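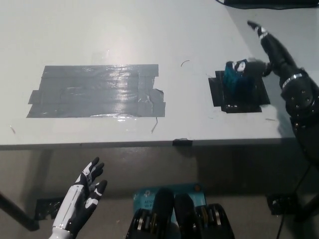 Gray tape on the left, black square on the right, with a teal bristly thing sitting on it.

Caddisflies, finally

I have been promising a caddisfly item since the spring issue and kept bumping it for things with better wings. A few of you have noticed (one of you wrote "STILL WAITING" on the back of a subscription form, in capitals, thank you). So this month it's all caddis, and if you only read this newsletter for the butterflies you can skip down to the trip list and I won't be hurt. Much.

For anyone new, caddisflies are the order Trichoptera, which means "hair wings," and they are not flies in the house fly sense at all. Their closest relatives are the moths and butterflies. If you've ever had one come to your porch light you probably took it for a small dull moth that held its wings funny, up over its back like a pup tent, with long thin antennae sticking out in front. Moths have scales on their wings. Caddis have hairs. You need a hand lens to see that properly, but once you've looked at a few you get the shape of them and can call it from across the porch, and you will become unbearable to your family about it.

The adults are fine. I like the adults! But the larvae are why I got into this. They live in water, nearly all of them, and a great many of them build a little portable house to live in. They make silk, same as a caterpillar does, from a gland that opens near the mouth, and they use it underwater to stick things together. Sand, bark, bits of leaf, pine needles, tiny snail shells, sometimes with the snail still in residence. The larva sits inside with its head and legs out the front and drags the whole business along behind it.

I spent most of June going back and forth to Arrieta Creek, the stretch below the footbridge where the parking is bad. I went mostly in the mornings. If you go, wear something on your feet that you don't mind losing. The bottom looks like nice clean gravel and then there's a soft spot just past the big alder that took my left sandal and has not given it back.

The way I do it is very low tech. I pick up a stone from the riffle, turn it over in a white dishpan with an inch of creek water in it, and wait. That's the part people get wrong. They look at the stone for five seconds, see some brown blobs, and put it back. Give it a couple of minutes. The blobs start walking.

What you find depends a lot on where in the creek you pick up the stone. In the fast water at Arrieta it's mostly net-spinners, and those don't carry a case around at all. They build a fixed shelter out of scraps, fasten it to the rock, and spin a fine mesh net beside it to catch whatever drifts down. When you lift the stone out the net collapses and you're left with a bit of slime, so if you want to see one standing open you have to look at it underwater. I use a plastic storage box with a clear bottom, pushed down a little below the surface. It works better than the fancy viewer I bought, and I'm annoyed about that every time.

On the same stones you'll get the saddle-case makers, and they are my favorites this year. The case is a low dome of small pebbles, like half a walnut, with a flat bottom and an opening at each end. They graze the algae off the top of the rock. They also outgrow the case and build a new one, over and over, and I could have watched one do it all afternoon if I hadn't been standing in snowmelt.

Slow down to the pool edges and the houses get bigger and messier. You get the ones that lay short twigs crosswise, log cabin style, and the ones that cut neat pieces of leaf, and the ones that apparently just grab whatever is going by. I found one with a long stick down each side that was easily twice the length of the larva. I have read that long sticks like that make the case harder for a trout to swallow, and that sounds sensible to me, though the larva was having an awful time getting it around a corner.

Now, Istance. A few people asked whether ponds are worth it and yes, please try ponds. Istance Pond is a completely different crowd. The water's warm and weedy at the shallow end and there are cases there made of plant pieces wound in a spiral, very tidy, tapering toward the back. They're light, so the larva can swim with it, legs going like mad. First time I saw one I thought it was a piece of grass having a fit. You don't need waders for any of this. You can lie on your stomach on the dock in the evening and just look straight down along the posts.

Up at Morkness I had less luck. The spring there sits at 2497 feet by the sign, and I'd been told it was good for the little snail-shaped cases made of sand grains, the ones that were once described as a real snail by somebody who ought to have looked inside. I didn't find any. I found cold hands and a very nice patch of liverwort. That kind of caddis does turn up in all sorts of clean running water, including water a good deal warmer than the Morkness spring, so I may simply have been on the wrong hill. If anyone has seen the snail type near Tuseck I would dearly love to hear where. I'll keep the spot out of print if you'd like me to.

A few things I get asked every time I bring this up.

Can I take one home? You can, and I have, but I've mostly stopped. The stream kinds need cool water with plenty of oxygen and they go downhill quickly in a jar on the kitchen counter. The pond kinds are tougher. If you do keep one for a weekend, use the water it came from, put in some of the dead leaves it was sitting on, keep it out of the sun, and take it back to the same place. Not a different pond. The same one.

Do they bite? No. A large one will grip your finger with its front legs in a way that feels personal, but no. The adults barely feed. Some take a bit of nectar or water and some don't seem to take anything.

Can I pull it out of the case to look? Please don't. They hang on with a pair of hooks at the rear end and they'll hang on harder than you'd expect, and it's easy to hurt them. Empty cases are all over the place by midsummer anyway, washed up in the slack water behind logs. Collect those. I keep mine dry in a pill organizer and they last for years if you don't sit on it.

Why is this one glued shut? It's pupating. When the larva is ready it fastens the case down to something solid and closes off the ends, leaving a way for water to move through. Leave it stuck where it is. When it's done, the pupa cuts its way out with a fine big pair of jaws, swims or crawls up, and splits into an adult at the surface or on a rock. That's the moment the trout have been waiting for, and the trout people too, judging by the number of trucks parked along the Arrieta road at dusk.

Are they a sign of clean water? Sort of, with a caution. As a group they do lean toward decent water, and stream monitoring people pay attention to them along with the mayflies and stoneflies. But some of the net-spinners will put up with a fair amount of muck, and a heap of one kind of net-spinner and nothing else isn't the good news it looks like. What you want to see is a mix. The lower end of Arrieta, past the culvert, had plenty of larvae when I checked and they all looked alike to me. The upper end had a much better spread. I'm not going to draw a big conclusion from one person with a dishpan, but I did write it down.

If you'd like to try the adults, leave a white sheet up near water on a warm still night and put a light on it. Don't bother if it's windy. They'll come in early, often before it's fully dark, and sit with those long antennae pushed forward. A lot of them can't be named without looking at the rear end under a microscope, so don't feel bad about writing "caddis, brown" in your notebook. Mine has pages of it.

For identification I use an old regional key to the larvae that has lost its back cover, and it's good down to family if you're patient. With a case in hand you can often make a fair guess before you open the book, but check the animal too, meaning the hard plates on top of the segments behind the head. Some have one plated segment, some have 2, some have all 3. (I write those as numerals in my notes and now I can't stop.) That one feature will sort out more of your larvae than the case will, as the young ones of some kinds build quite differently from the grown ones.

We'll do a caddis morning at the Arrieta footbridge next month, starting at 9 so the sun is on the riffle. I've got 4 dishpans to lend and a box of hand lenses that are scratched but usable. Bring old shoes with a heel strap, a towel, and a snack. Kids are very welcome, and they're much better at this than we are, having more patience for staring into a pan. Carpool from the Tuseck library lot if you can, the pull-off by the bridge fills up fast and the shoulder is soft.

And if you find a left sandal, brown, size eight, it's mine.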